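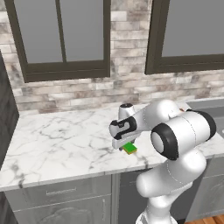 Dravberg Allotment and Water Users' Association
Minutes of the ordinary meeting, May
Start 19:00

Present: Fatemeh Mirzaei (chair), Vega Montoya (minutes), holders of the lower and middle terraces. Apologies received from the holder of plot 9.

1. Minutes of the previous meeting

Agreed, with one correction. Under item 4, "header tank" should read "break tank". The header tank was not discussed.

2. Matters arising

The stopcock at the Morkis Lane gate has been replaced. The old one seized in the open position and has been kept in the shed for spares. The key for the new one is a different size. Holders with their own keys should check them before the summer rota begins.

The hedge on the north boundary was deferred again, pending a reply from the landowner.

3. Water meter and consumption

The chair reported a reading of 2284 on the site meter, taken before the meeting. The quarterly bill was queried with the supplier because it used an estimated reading. A revised bill is expected. No payment is to be made until it arrives.

Overnight flow was checked with all taps closed. The meter dial continued to move slowly. The leak is believed to lie between the break tank and the middle terrace, as movement stopped when the upper isolating valve was shut. The pipe on that stretch is the original one and its depth is not recorded on the plan.

Agreed: to dig trial holes at the two known joints before calling in a contractor. Erkico has quoted for tracing the leak with listening equipment, and the quote stays open until the end of the month.

4. Storage tank

Two options were put forward for the lower terrace:

(a) One tank of 1000 litres on a concrete base, filled from the shed roof, with an overflow to the ditch.
(b) Linked water butts on slabs, filled from the same roof.

Option (a) needs a level base and a first-flush diverter on the downpipe. Option (b) is cheaper to start and can be extended, but the links freeze and have to be drained each winter. The roof area was measured by Vega Montoya and is large enough for either option.

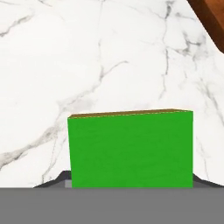

Fatemeh Mirzaei said she could not support the single tank unless the base was set high enough to get a full watering can under the tap, as the present butt had been put in too low and half its contents could never be drawn off. It was noted that raising the base would also lift the inlet, and the downpipe would have to be cut shorter to keep a fall. There is enough height at the gutter for this.

A vote was taken by show of hands. Option (a) was carried, on condition that the base is raised. Vega Montoya to draw up the base with dimensions and circulate it before any materials are ordered.

5. Hose use

The present rule allows hoses for filling containers only. Holders on the middle terrace asked for direct watering to be permitted before 8 a.m. The objection was pressure: when two hoses run on the middle terrace, the top tap drops to a trickle. Agreed to leave the rule as it stands until the leak has been found, then to repeat the pressure test at the top tap with 3 hoses running.

6. Compost bays

The left-hand bay is full and should be left to stand. Fresh material goes in the right-hand bay. Bindweed roots and potato haulm are not to be put in either. The boards at the front of the middle bay are rotten at ground level and will be replaced with boards from the old fence, if sound.

7. Any other business

The padlock code will change after this meeting. It will be given out in person and will not be sent by message.

A holder asked whether the rainwater could be used on salad crops. The advice given was to water at the base of the plant and wash the leaves before eating.

Actions

Trial holes at pipe joints: middle terrace holders
Reply to Erkico before the quote lapses: Fatemeh Mirzaei
Drawing of tank base: Vega Montoya
Second letter on north hedge: Fatemeh Mirzaei

Meeting closed 20:40. The next meeting will be called when the revised water bill has been received.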